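Last updated: Fri 2 June

From the back step

Well, the soup swap is back for another winter, and if you missed the first one at the Merlow hall you missed a cracker. We ended up with more pumpkin than anything else (we always do), two very different minestrones, and a laksa from Khải Lục that had people going back for the recipe before they'd even got their coats off. He's promised to write it down. I've heard that before, Khải, but I live in hope!

For anyone new to town, the idea is dead simple. You make a big pot at home, ladle it into containers, freeze them flat and bring six along. You go home with six of somebody else's. I started coming three winters ago, when I was on my own for tea most nights and thoroughly sick of my own cooking, and it changed my whole week. I'd get in from work, pull a mystery brick out of the freezer and be eating in ten minutes.

A few things from the last swap while they're fresh in my mind. Please, please label your lids. Masking tape and a marker will do, with what it is, the date, and whether there's dairy, nuts or meat in it. I took home something I was sure was lentil and it was stewed apple, which was lovely on porridge but a bit of a shock with toast soldiers. And leave some room at the top when you fill them! A 400 mL serve in a 400 mL tub will pop its lid every time, and then it's all through your frozen peas.

I've also been asked again about stock. I keep a bag in the freezer for onion ends, celery tops, carrot peelings and the woody bits off the mushrooms, and when the bag's full I cover the lot with water and let it tick over for an hour. No broccoli or cabbage, it goes sulphury and the whole house knows about it. Carrots I'm generous with, because they give you that bit of sweetness and a good colour.

My own pot this time was carrot and ginger, and since three of you have emailed, it goes like this. Soften two onions in butter, slowly. Add a kilo of carrots cut into coins, a thumb of grated ginger and 200 g of red lentils, then enough stock to cover it all by a couple of fingers. Simmer until you can squash a carrot against the side of the pot, blitz it, and finish with lime juice and plenty of pepper. It freezes beautifully, though it'll look a bit split when it thaws. Give it a good stir over the heat and it comes right.

Next swap is the last Saturday of the month, doors at ten. Parking out the front is tight with the roadworks on the Domesbridge side, so come in by the back lane if you can. If you need a lift, sing out. I've got the old Honda and there's room for two people plus eskies. Whoever left a blue tea towel and a good ladle behind, they're in the kitchen drawer.

I'm thinking of having a go at a proper chowder next, if I can get decent corn at this time of year. 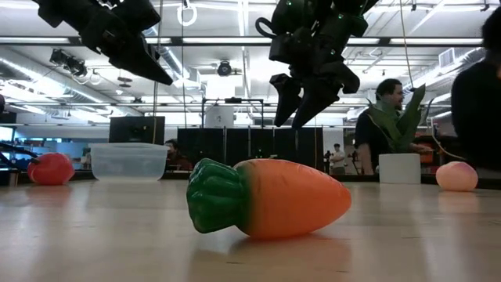 Frozen will probably have to do, and I'll save the fresh cobs for December.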